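3.2 Demonstration Collection

We collected demonstrations for the container placement task with two hand-held grippers, one in each hand of the demonstrator. The Gudero arm took no part in this stage. In an April pilot we had tried remote control of the same arm through the Damasceno interface, and 23 of those episodes are kept as the comparison set in Section 4.3. Operators in the pilot found it hard to judge contact with the lid of a container, and they slowed down near the basket.

The hand-held grippers use printed fingers with flat inner faces. Each tool carries its own camera, mounted so that both fingers stay in view. A third camera at head height covers the table and both hands. The three video streams are aligned by timestamp before any filtering, and finger opening is recorded along with the tool pose.

The work area holds a two-level white wire basket and a small set of translucent green plastic containers. Start positions were changed after every 10 episodes. Demonstrators were told to keep both tools above the tabletop between moves and to pause with the fingers open before each approach. They could use either hand first.

We recorded 861 episodes in total. An episode was dropped if tracking was lost on either tool or if a container left the table. Episodes with a failed first attempt and a later correction were kept, as the policy trained on Skondetti data without corrections did poorly after a missed grasp. From the remaining set we held out 70 episodes for validation. Figure 3 gives views from the tool cameras and the head-height camera.
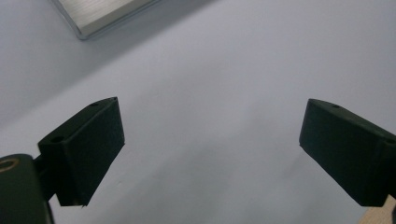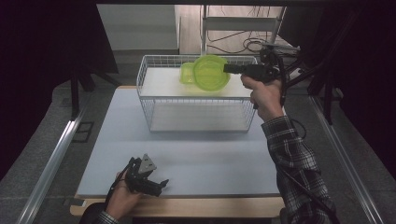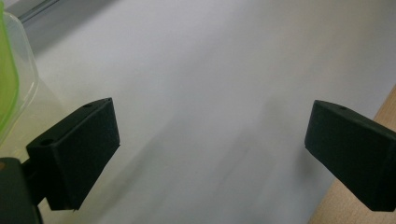
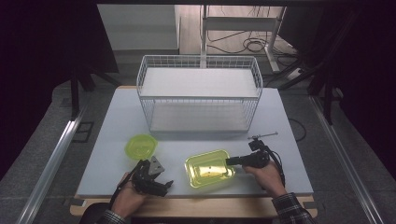 Figure 3. Views from the container placement setup. First and third: tool camera, fingers open. Second and fourth: head-height camera, with both hand-held grippers and the wire basket.

Related items
Urnance: Aligning Video from Several Hand-Held Tools
Remote Control or Direct Demonstration for Two-Handed Tasks
Learning from Corrected Grasps

This site uses cookies to remember your reading settings. Accept | Manage cookies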